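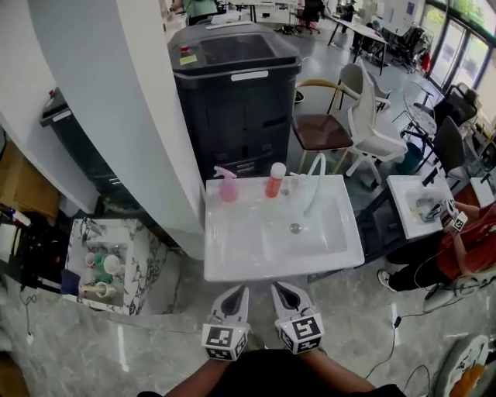
Forkwood publishes its care and setup notes for the Lepik hand-held gripper pair

FOR IMMEDIATE RELEASE

Hi everyone, Renata Farías here. I look after the sink stations at Forkwood, and my job this April has been to get our upkeep notes for the Lepik grippers into good enough shape that other labs can use them. They're up on our site now, free to download, and you can print them, mark them up and tape them to a cabinet door like we do.

If you've worked with hand-held grippers you know the drill. You hold one in each hand, you do ordinary chores at a sink or a counter, and the recordings go off to teach a robot arm the same moves. The chores are the easy part! Keeping a pair of grippers reading the same way in the afternoon as they did at 8 in the morning is where my time goes, and that is what these notes cover.

The cubes come first. Each Lepik carries a white cube with black square markers near the base, and the tracking depends on those faces being flat, clean and in the right place. We wipe them with a barely damp cloth and then a dry one. Please don't use the spray cleaner you'd use on the sink (I did this my first week, and the black squares came up gray and patchy). If a corner of a marker has started to lift, replace the whole face. Pressing it back down with your thumb will get you through maybe one session, and then you get to throw that session out.

Then the finger pads. They're pointed, they're dark gray, and they wear at the tip first, usually on the right hand if the operator is right-handed. Close the gripper on a strip of plain paper and pull. If the paper slides, scrub the pads with dish soap and a soft brush, let them dry completely and try again. Still slides? New pads, and always both fingers together. We changed only one finger for months to save on parts and the tips never met properly. Lesson learned.

The release also has our full opening routine, which came down from 12 steps to 11 when Malcolm Holroyd pointed out that we were zeroing the left gripper twice. (We were. It had been on the sheet for ages.) In short form it goes like this:

Open and close each gripper all the way, five times, and listen for grinding.
Zero the opening with the fingers closed and nothing between them.
Touch both tips down in front of the sink's near edge and check the reported distance against a ruler.
Turn each wrist slowly until every cube face has been picked up.
Run one short throwaway recording and watch it before you start on the real ones.

That last one gets skipped more than any other, and I get it, you're ready to start. Watch it anyway. It takes a minute, and a loose cube shows up right away as a wobble in the track.

We put the routine through 100 sessions before we wrote it up. In 76 of them the grippers passed the closing check with no adjustment at all. For the others the usual fix was the pads or a screw at the base of the cube. Saulius Strazds kept the log, and his tables are at the back of the notes, complete with his comments, which I've left in because some of them are very useful and one made me laugh out loud.

A word on cables, too. Leave slack, run them along the floor away from your chair wheels, and look over the whole length when you open up. The connector kits we use come from Forier, and the replacement pads are cut for us by Prunetti. Both were kind enough to let us print the part sizes, so you can have your own made locally if that's easier.

"I used to wait until something broke," says Mandla Van der Merwe, who records at one of our stations. "Now I do the paper strip while my coffee cools and I hardly ever lose a take."

We'd love to hear from people running other kinds of stations, especially stoves and laundry, where I have a feeling the pads wear in a completely different way. Ülle Avotiņš is putting together the next version and is collecting corrections, photos of worn parts and complaints about my handwriting on the diagrams. Send her anything you've got!

About Forkwood
Forkwood records everyday household tasks with hand-held grippers and builds the stations they're recorded at. The Lepik care and setup notes are available from the downloads page on our website.

Press contact
Renata Farías, station upkeep, Forkwood
Please use the contact form on our website and put "Lepik notes" in the subject line.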